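Ticket: Homework reminders arriving in the middle of the night
Product: Flelora for Schools, pupil app and web
Raised by: Sarita Bansal, Skunddale Sixth Form
Status: Open, waiting on Flelora

Hello again! Me with the reminders. I'm keeping the whole thing in one ticket this time because last term I ended up with two running side by side and neither of us knew which one we were in.

So, the problem. I teach the online half of our psychology course and I have 19 students in the group. We set quiet hours in Flelora so that nothing pings between nine at night and seven in the morning. They asked for that themselves, bless them, after a winter of lying in bed with their phones lighting up and deciding they might as well get up and do the essay. It worked fine until we came back after half term. Now they're getting "Your work is due soon" at all hours, and one girl came to my Monday drop-in looking absolutely grey and said she'd had 36 of them overnight.

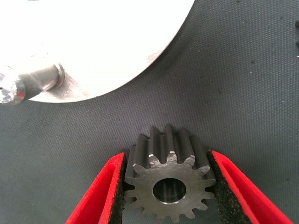
Silvery metal shaft with a raised collar, against a white plate.

What I've tried so far

I checked the obvious one first. Quiet hours are switched on for the group, and the times are right (I know I typed them in the wrong way round once, I have looked twice). I turned them off, saved, turned them on again, saved again. I had two students log out of the app and back in. One of them also deleted it and reinstalled it, and she got a reminder at ten past two that same night.

Then I wondered whether it was the Kerker calendar link, as our IT people connected that over half term so deadlines would show up next to the timetable. Each assignment now appears in the students' lists as one entry, which looks right, but when I open the reminder history there are three copies of every reminder. The extra two have no group name next to them, just a dash.

Reply from Vaughn, Flelora support, copied in from email so it's all together: "Thanks Sarita, that's helpful. Could you set a test assignment with a reminder 60 minutes before the deadline, put the deadline inside quiet hours, and tell me which copies go through? Please leave the Kerker link on for now."

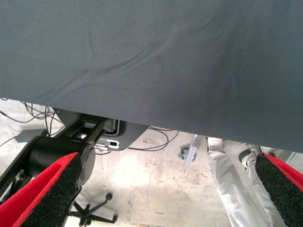

Dark grey woven fabric with a few soft creases.

Done! I made an assignment called "Ignore me, testing", due at half past ten at night, and gave it to my own pretend student account so as not to wake anybody up. The reminder with our group name on it was held back, just as it should be. The two with the dash came straight through at half past nine while I was brushing my teeth. So it does look as though quiet hours only apply to the reminders that know which group they belong to. I may be talking rubbish there, I'm a psychology teacher, but it fits everything I've seen.

I also asked down the corridor. The history lot have the same trouble and the maths lot don't, and maths never got round to connecting their calendar.

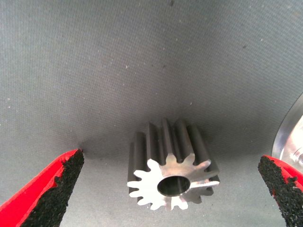
What we're doing in the meantime

I've switched all automatic reminders off for my group and I'm posting one message a day at four in the afternoon. It's a bit of a faff and I forgot on the second day, but the students who wrote back said they'd slept. I've also moved every deadline from midnight to five o'clock, and I'd quite like to keep that whatever happens here. A couple of them grumbled that they work better late. We had a long chat about that and agreed to see how it goes until July.

One snag: with reminders off, the students on extra time don't get their own adjusted one either. I'm messaging them separately. Vaughn, if there's a way to keep just those on, please say. 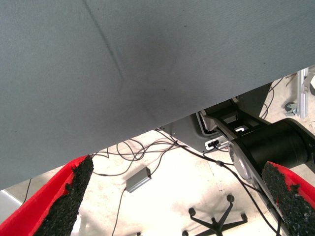
While I've got your ear, could somebody look at how the pupil home page shows what's due? At the moment every upcoming task has a bright red bar across it, even things that aren't needed for a fortnight, and my more anxious ones say their stomach drops when they open it. I'd love it to be much calmer, mostly a plain matt grey like the fabric in the picture, with the red kept down in the bottom corners where those two fingers are, and only for work that's late. Mr Ansari, our head of year, says he'd back that as a formal request if there's a form for it.

Still to do

Me: send Vaughn the reminder history for the test assignment, and the names of the history groups.
Vaughn: find out where the copies with the dash are coming from, and whether Kerker needs unlinking and linking again.
Me again: ask IT not to touch anything until he's replied.

I'm teaching all morning but I can get to email after two.

Sarita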